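Entraide Maison Disimgate
Accueil > Cuisine et vaisselle > Entretien

Gobelet en inox qui marque et qui glisse sur l'étagère : que mettre dessous ?

Question posée par Zulema Escobar
127 vues

Bonjour à toutes et à tous,

Je viens vers vous avec une question qui va sembler bien petite à côté de celles que je lis ici d'habitude, mais elle m'agace depuis les fêtes ! Ma belle-sœur m'a offert de jolis gobelets en inox poli, tout courts, bien brillants, que j'adore. Je les range sur une planche blanche laquée dans le coin café (une planche que j'ai peinte moi-même, deux couches, et dont je suis assez fière). Or dès que je pose un gobelet un peu vite, il laisse un petit trait gris sur la peinture, et quand on ouvre le tiroir du dessous tout se met à se promener.

J'ai essayé les patins en feutre, ils se décollent au lavage. J'ai essayé un rond de liège, mais il garde l'humidité et j'ai trouvé une auréole dessous. Est-ce qu'un simple tissu plié ferait l'affaire ? Et si oui, lequel, et plié comment ? Je précise que j'ai aussi de grands gobelets en plastique pour les enfants, qui, eux, ne marquent rien du tout mais basculent pour un oui ou pour un non.

Merci d'avance pour vos idées, et bonne journée à ceux qui ont de la neige comme nous !
Zulema

2 réponses

Réponse de Herman Subramaniam

Essuie-tout plié en quatre. Ça coûte rien et tu changes quand c'est sale. Pour les traits gris, du bicarbonate sur une éponge humide, moi ça part. Vérifie quand même dans un coin, suivant la peinture.

Réponse de Lieselotte Kröger
Réponse retenue par Zulema Escobar

Bonjour Zulema,

Votre question m'a fait sourire, j'ai eu exactement le même souci avec une tablette peinte dans ma cuisine d'été. Oui, le tissu plié marche très bien, et je ne suis jamais revenue en arrière, même si mon mari trouve que cela fait un peu autel !

Prenez un coton assez dense, un vieux torchon ou une chute de serviette de table. Évitez l'éponge épaisse, le gobelet y penche, et surtout tout ce qui est satiné, il repartirait en promenade. Si le tissu est neuf et de couleur vive, lavez-le deux ou trois fois avant de le poser sur du blanc. Je dis cela d'expérience : j'ai eu un rose magnifique sur ma tablette pendant tout un mois d'avril.

Pour le pliage, rabattez les bords vers l'intérieur pour qu'ils se retrouvent dessous, puis tassez bien avec la paume, jusqu'à obtenir une sorte de petit coussin bas. Un carré de 30 cm de côté me suffit pour un gobelet. Il faut que le fond porte entièrement sur l'étoffe, sinon le bord touche la planche et vous retrouvez vos petits traits. Le gobelet doit être bien essuyé, fond compris, et le tissu passe en machine avec les torchons, une fois par semaine chez moi, un peu plus souvent quand mes petits-enfants sont là et que tout colle.
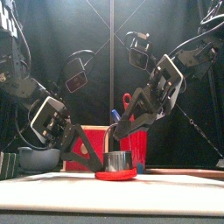

Gobelet en inox posé sur un tissu rouge plié, sur planche blanche.

Quant aux grands gobelets des enfants, je les mettrais derrière, contre le mur, les courts devant. On attrape alors les petits sans passer la main par-dessus les hauts, et on en renverse beaucoup moins, croyez-moi. Sinon une petite barre au bord de l'étagère, mais il faut percer et je sens que vous n'avez pas envie de percer votre belle planche...

Je me permets un mot sur le bicarbonate que conseille Herman : sur une laque brillante, allez-y vraiment très doucement, cela peut laisser un voile mat. J'essaierais d'abord un chiffon doux avec une goutte de liquide vaisselle.

Bien à vous, et donnez-nous des nouvelles !
Lieselotte

Commentaire de Zulema Escobar
Merci Lieselotte, c'est adopté ! J'ai sacrifié un vieux torchon à carreaux, lavé cent fois, donc aucun risque de ce côté-là. Les traits sont presque tous partis au liquide vaisselle, il en reste un, près de la cafetière, je le cache avec le sucrier.

Commentaire de Maeve Lenihan
Est-ce que ça marche aussi pour des bols en grès ? Les miens rayent tout.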